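Folding on the bed vs a table?
Laundry and Linens board

grenham_63
Posted Monday, July 29, 2024
Quick one. No table in our new place so all the folding happens on the bed. Beige sheet, dark blue stuff on top, at least I can see what I'm doing. But everything comes out lumpy at one corner. Sheet's all wrinkled too, doesnt help.

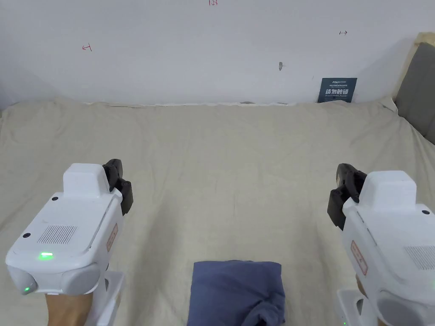 Been at this since April, 38 pieces in a normal week. Do I need a board or just more patience?

vestis
Board. Soft mattress = soft folds. Got mine for 8 bucks.

mastar2
Disagree, boards are clutter. Pull the sheet tight first, then hold the piece up by the two top corners and let it hang a sec before you lay it down. Fixes most of it.

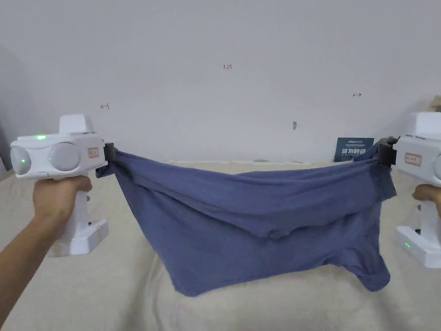
Then down flat, smooth from the middle out, fold in half, half again. Up to 2 min for the big ones, less once you get teh hang of it.

vestis
2 min x 38?? no thanks

mastar2
said UP TO. And only the big ones

sivakumar
Kinda with vestis. Hanging it does nothing if the bed sags.

grenham_63
Bed's pretty firm. Trying the corners thing tonight, board if that flops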